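Clearing the Bed: Does a Sorting Routine Save Any Work?
Project report, Housing and Daily Life unit, Flustden College
Submitted in February

1. Why I picked this

Our unit handout claims that a small bedroom can be kept in order with a "landing surface" routine. Everything loose goes onto one flat place, gets sorted there, and leaves in a single trip. The handout takes this from a household guide put out by Jurkport, and the guide is very sure of itself. It says the method cuts tidying time in half. It doesn't say for whom, in what size of room, or how anybody measured it.

I wanted to find out whether the claim holds in a bedroom where the bed is the only flat surface big enough to use. The guide's drawings all show a clear table next to a window. I have lived in four rooms and none of them had that.

2. What I did

I ran the routine for 3 weeks, once a day in the late afternoon. Before each run I wrote down what was out of place. After it I wrote down how many minutes it took and what was still lying around. For the first week I tidied the way I always do, with no plan, so that I had something to compare against. For the second and third weeks I followed the Jurkport steps, with one change: the bed stood in for the table.

The things that came up most often were towels, plastic bags, candy wrappers, flat cardboard and papers. I used three categories: wash, keep and throw out. The guide wants seven, including one called "decide later," which I dropped after reading the description. A pile for deciding later is what the bed already was.

For timing I used a free timer called Nuchit. It rounds to the half minute, so I don't put much weight on small differences.

3. The bed as a landing surface
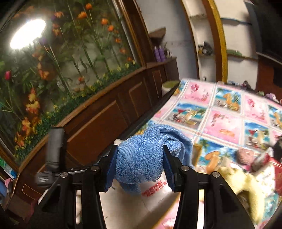
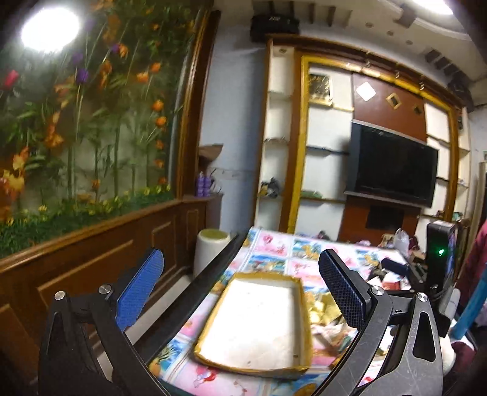
Is a bed a good place to sort things from a small room?
It works for light, dry items if the sorting is finished the same day. It is a poor choice for anything damp or sharp, and whatever isn't sorted by night ends up on the floor.

That last part is the weak point of the whole method in a small room. With a table, an unfinished job can wait. With a bed, somebody has to sleep there. On days when I ran out of time, I moved the leftovers to the floor and then moved them back up the next afternoon, so those things got handled twice. The guide's time savings depend on handling each thing once.

Patterned bedding is another problem I hadn't expected. On a busy print, small scraps are hard to spot. I found bits of wrapper in the covers on several mornings. A plain sheet thrown over the top fixed it, but that is one more thing to wash.

4. Results

In the first week, with no plan, my usual time was a little under the 20 minutes I had set as a limit. In the second week it went up. I blame some of that on learning the steps. In the third week it came back down to where it had started, and on good days slightly below.

So I did not see anything close to half. If there was a saving, it was small enough that the timer's rounding could explain it.

What did improve was the throwing out. A shallow cardboard lid made a decent catch-all for wrappers and scraps, and it could be carried to the trash in one go. Plastic bags were less useful than the guide suggests. They fall over, and I kept mistaking bags in use for bags to be thrown out.

Towels were the slowest category. They take up most of the sorting space, and the guide says to fold them before deciding whether they need washing. I stopped doing that on the third day because it made no sense.

5. Problems with this study

It was one room and one person. I knew what result I was hoping to get, and I probably rushed on some afternoons and dragged on others. I also bought fewer snacks toward the end of the month, so there was less trash to deal with, and that alone might account for the better third week.

I looked for other tests of the method. The only one I found was a post on a home blog called Celine, more than 500 words long, with no times listed anywhere. I did not count it as evidence.

6. What I would keep

The cardboard lid, and taking everything out in one trip. I would skip the seven categories and the folding. If the unit uses the handout again, I think the sentence about cutting time in half should come out, or the college should ask Jurkport where it came from.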